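Rirnent R7 Outdoor Wireless Bridge: Review After One Summer

Filed under: Home Network

Our house in Plaltutbridge sits at the end of the cable run, and the workshop sits 600 feet behind it. The house has service. The workshop had one bar on a good morning. I bought the Rirnent R7 kit to carry the house connection across the yard, and it has been in use since the start of summer.

The kit contains two identical radios, two power injectors, two pole straps and a folded sheet of instructions. Ethernet cable is not supplied. The radios are paired at the factory, so in principle you mount them, aim them and plug them in. Mine linked on the first attempt. The setup page can be opened from either end once the link is up, and the first thing to do there is change the admin password, which is the same on every unit and printed on the sheet.

Aiming is done with seven small lights on the back of the radio. Four lights is enough for a stable connection. I got five with both units under the eaves and six after moving the workshop end to a pole. The lights lag the movement by a second or two. Turn the radio a little, wait, then turn it again. Qiuyue Shi held the far end while I called out numbers over the phone, and the job took most of a morning.

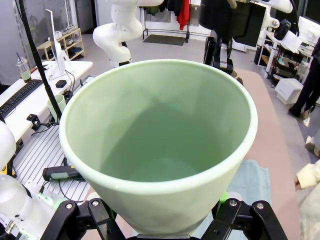
Speed is adequate for a household. Video calls hold up, and two streams can run at once without buffering. Large downloads are slower in the workshop than in the house, by a margin I can live with. Heavy rain costs me one light and no noticeable speed. Leaves are worse. A branch that grew into the path in August took the link down to three lights until I cut it back. Plants on a sill are a smaller matter, though I would still keep the aiming line clear of anything bulky, and a wide-rimmed pot like the pale green one in the photo belongs on the floor if the radio is mounted indoors behind glass. Indoor mounting works, but I lost two lights through a double-pane window.

The software is the weak part. The log holds only the last day. The page signs you out without warning and discards whatever you had typed. An update in July reset the channel to automatic, and the radio then picked the one my neighbor Ruwan Sheikh uses for his own router. Setting it back by hand fixed the dropouts. Write your settings down before updating.

I also tried the Weerasinghe Sonance, which costs less. Its bracket is better, with a proper tilt screw, but it restarted itself every few days and I returned it.

Good: quick pairing, steady link, usable aiming lights.
Bad: no cable in the box, short log, updates that change settings.

I would buy the R7 again for a clear line of sight. With trees in the way, price a buried cable first.

Comments are open. If you have the older R5, I would like to know whether its power injectors fit this one.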